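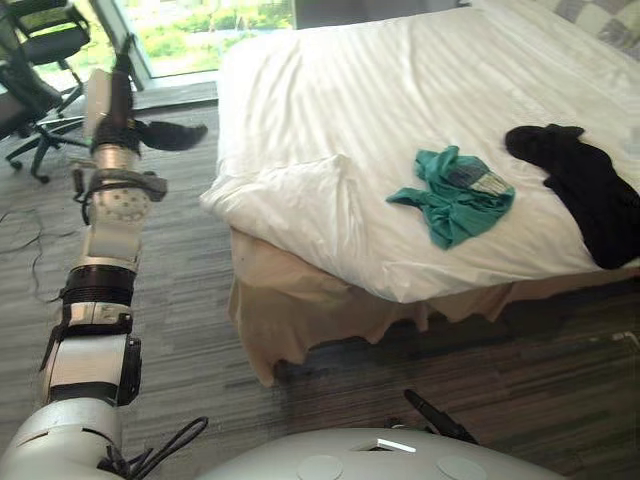
Home Care / Bedroom

How to Wash a Down Comforter at Home

2021-03-11

For many years I brought my comforter to the cleaner in Cambridge and paid 45 dollars each time. It came back in a plastic bag, flat and with a strong smell, and I had to hang it for two days before I wanted to sleep under it. Then the shop closed and I had to learn to do it by myself. I have now washed the same comforter many times and it is still in good condition, so I write down the method as I do it.

What you need

A front-loading washer that is large enough. My machine is a Wallin and the drum takes a queen size comforter with some space left. If you must push with your knee to close the door, the machine is too small and you should go to a laundromat.

A mild liquid detergent, the kind for wool or down. I use the one from Derkari, but any without softener and without bleach is good.

Three clean tennis balls, or wool dryer balls.

A needle and white thread.

A free day. I am serious with this one. The washing is short and the drying is very long.

Before washing

Read the label. If it says dry clean only, stop here, because some shells have a finish that water will spoil. If it says machine wash, look at which temperature it allows and stay under it.

Now spread the comforter on the bed and go over all the seams with your fingers. You are searching for small holes and for places where the thread has become loose. A hole that lets out one feather a week in the bedroom will let out a handful in the washer, and I know this from my first attempt, when I was cleaning the filter until late in the evening. Close every hole with small stitches. Do not use a safety pin.

If there are yellow marks near the top edge, put a little detergent with water on them and rub with a soft cloth. Push the down away from the place first, so that you wet only the fabric. Leave it for 10 minutes.

Washing

Put the comforter in the drum loosely, in a ring and not in a ball. Use half of the detergent that the bottle recommends. Down holds soap very strongly, and the soap that stays inside makes it stick together.

Choose the delicate program with warm or cool water and a low spin. When it is finished, run a second rinse with no detergent. Press a corner with your hand. If you see foam, rinse again — sometimes I do it three times.

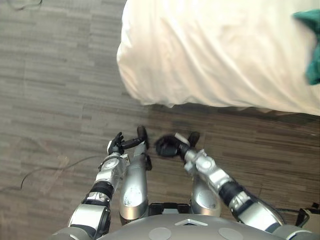 At the end run one more spin, still low. This takes out a lot of water and saves you time later. The comforter will look terrible at this moment, thin and gray with hard lumps in it. Don't worry, wet down always looks like this.

When you lift it out, hold it from below with both arms. A wet comforter is heavy, and if you pull it by one corner the inside walls between the squares can tear. You can't repair these walls without opening the whole thing.

Drying

Set the dryer on low heat and put in the balls. High heat makes the feathers break and can even melt a synthetic shell. Every half hour stop the machine, take the comforter out, shake it and pull the lumps apart with your fingers. Then turn it to the other side and put it back.

With my dryer this takes between three and four hours. In the laundromat in Flornton, where the dryers are bigger, it was two and a half. When you think that it is dry, leave it over two chairs for the night and feel it again in the morning. If any square is cool or clumpy, it needs one more round. Moisture that remains inside will give a bad smell and later mold.

You can also dry outside in warm weather, over two lines and not one, so the air comes between. I would not do it later than October where I live.

How often

Once a year is enough if you use a cover. The cover itself should be washed every week or two. Between washings I hang the comforter at an open window in the morning while I have breakfast, and I shake it before I make the bed.

For storing in summer, use a cotton bag or an old pillowcase. Vacuum bags save space, but the down stays pressed for months and some of it does not come back. I keep mine on the top shelf of the closet, with nothing on it.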